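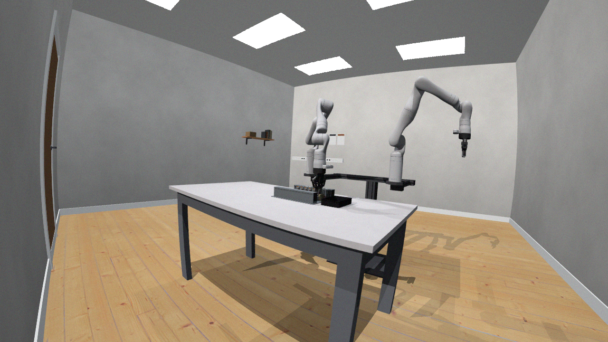 Erst der Grenzwert, dann der Greifer, so hat es die Kollegin bei Fudach in unserer Runde formuliert. Unser Gesprächspartner, zuständig für Zellensicherheit bei Tulex, nickt. Will aber gleich weiter.

Zwei Arme, ein Gestell, gemeinsamer Arbeitsraum. Da fange der Ärger an, sagt er. «Jeder Arm für sich ist sauber bewertet. Zusammen? Steht in keinem Protokoll.» Bei Beluner gilt deshalb seit April die Hausregel: Arbeitet einer, hält der andere Abstand. Leerer Greifer, Parkposition, fertig. Tempo im Einrichtbetrieb höchstens 280 Millimeter pro Sekunde, hausintern, wohlgemerkt. «Die Norm lässt da mehr zu als 250? Nein. Also prüfen wir das gerade nochmal.» Lacht kurz.

Und die Simulation?

«Pflicht. Vorher, nicht nacher.»

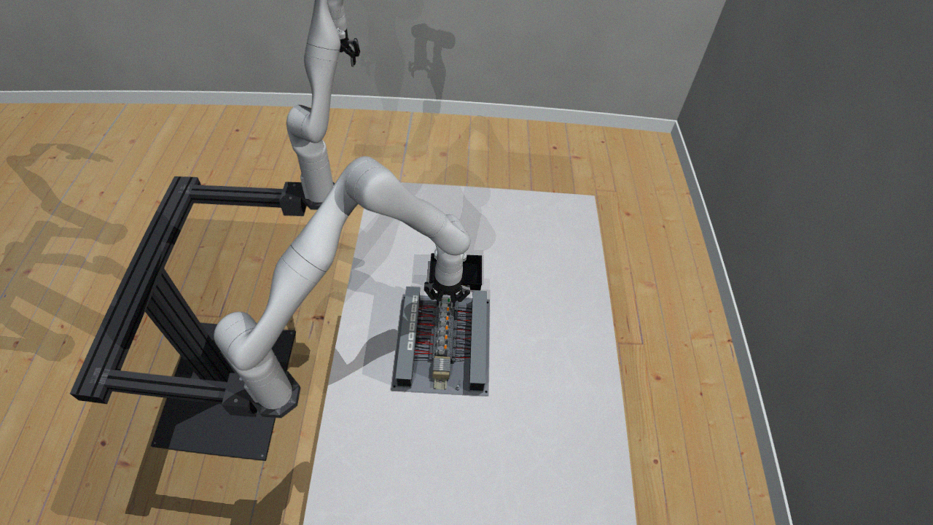 Für Schaltschrankarbeiten verlangt er 500 Durchläufe am Rechner, bevor irgendwer eine echte Klemme anfasst. Beim Projekt Javier waren es am Ende 586. Abweichungen einzeln notiert, auch die langweiligen. «Gerade die.» Spannungsfrei schalten bleibt trotzdem Handarbeit, mit Schloss und Schild. Das dürfe man keinem Programm überlassn.

Was fehlt noch? Eine gemeinsame Vorlage für die Freigabe, sagt er, jeder Betrieb bastle seine eigene. Entwurf liegt bei Fudach. Mittwoch wird weitergeredet.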